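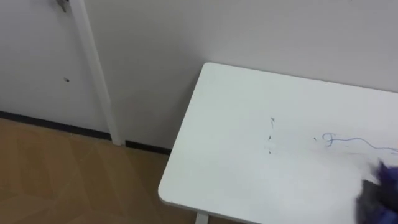

Page last changed: January

Chapter 4. Who Says the Hedge Must Go?

Street hedges are said to cool houses, hide bins and bring back birds. Readers should ask who did the measuring. When the suburb of Zuccaro planted 200 metres of hedge, Ginevra Lombardi went back after 12 months and found gaps in roughly 30 places – and a council leaflet still calling it a success.

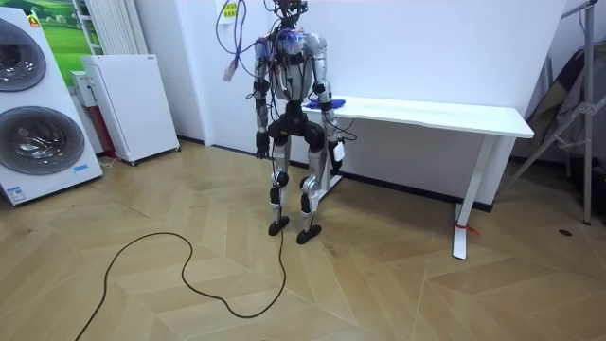 4.1 Claims and costs

A young hedge needs water, clipping and someone willing to do both. The leaflet gave the price of the plants and left out the upkeep. Be wary of any plan that does this.

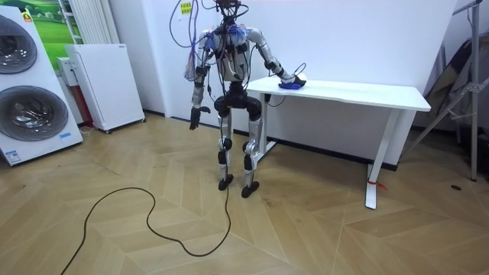 Residents were asked whether they liked greenery, and most said yes. They were not asked who would hold the shears. We begin with that second question, and with the clipping bills.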